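The Dishes Will Be Done Shortly

An afternoon at the Dandgate open day, where the future of housework moves at its own pace

Oct 31, 2024

The sign on the door at Dandgate asked visitors to keep their voices down, as if the robots were sleeping. A few of them were. Along the back wall stood machines with their arms folded and their lights off, in the posture of teenagers waiting to be driven home.

The building used to be a carpet showroom, and it still has the acoustics of one. Three outfits share it now. Hirow makes software that is supposed to teach arms to handle things they haven't met before. Parsa builds the joints. Zellach, the smallest, writes the tasks, meaning that its people spend their days deciding what a robot ought to be asked to do next. Once or twice a year they open the place to the public, and this fall 179 of us put our names down to come and look.

I had been hoping for a backflip. What I got was crockery.

The household demonstration took place on a table at one end of the hall, and the crowd around it was three deep by the time I found it. Two arms, a dish rack, some snacks. A guide in a lanyard explained that plates are hard. They are thin at the edge, they are slippery, and they come in rows, so the one you want is always next to one you don't. I have lived with plates for decades and had never thought to give them this much credit.

The arms went about it slowly. I don't mean slowly for a machine, I mean slowly for a Sunday. One of them would drift toward the rack, stop, consider, and drift a little more. A small boy next to me asked his mother if it was stuck. She said it was thinking. The guide said, with some delicacy, that both could be true.

According to the handout, the current version has been through 1523 practice runs since April, covering plates, bowls, packaged food and a category called "soft misc." I asked what was in soft misc. Socks, mostly, and a bread roll that had to be retired. The handout also gave the time allowed for a table task as 6 minutes. My own record for three plates is considerably better, though I will admit I have never been asked to do it in front of strangers.

What struck me, after a while, was how quickly a crowd learns to care. When a gripper got near a rim, people stopped chewing. One man had his hands out in front of him, pinching the air, helping. I saw grown adults groan over a near miss of maybe half an inch, and these are people who presumably leave their own dishes in the sink until the weekend.

At the Parsa stand you could take hold of a spare joint and turn it yourself. It was heavier than I expected and very smooth, like a good pepper mill. The engineer looking after it told me it was rated for far more weight than any plate. Then why plates? Because if you can lift a plate without breaking it, she said, people let you into the house. I wrote that down. She then spent ten minutes on lubricants, and I stopped writing.

Upstairs, Zellach had pinned its task list to a wall and invited visitors to add to it. Somebody had written "fitted sheets" and underlined it so hard that the paper tore. Somebody else wanted the cat medicated. The staff said they read all the suggestions, and that fitted sheets come up every time, and that they would rather not discuss it.

There was coffee, poured by a person, and I stayed for around 40 minutes longer than I had planned. On my way out I passed the table again. A fresh crowd had formed, and the man with the pinching hands was still there, now in the front row. Admission is free, and the next open day is planned for spring. Bring a sweater, the hall is cold. 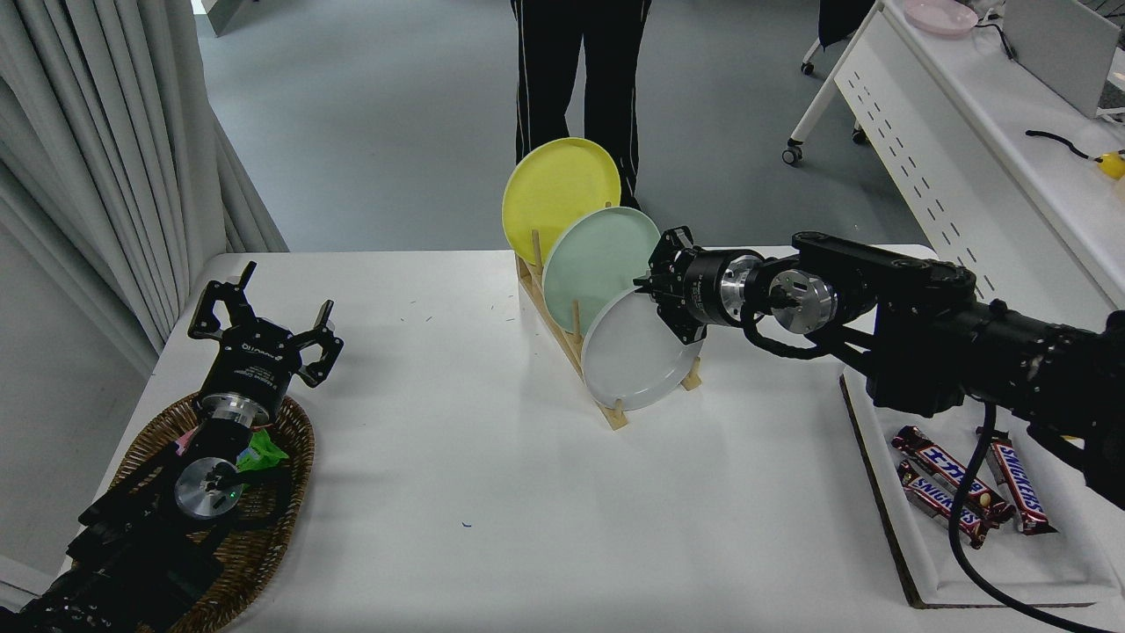
A gripper meets the rim of the white plate at Dandgate, with Snickers bars on a tray nearby.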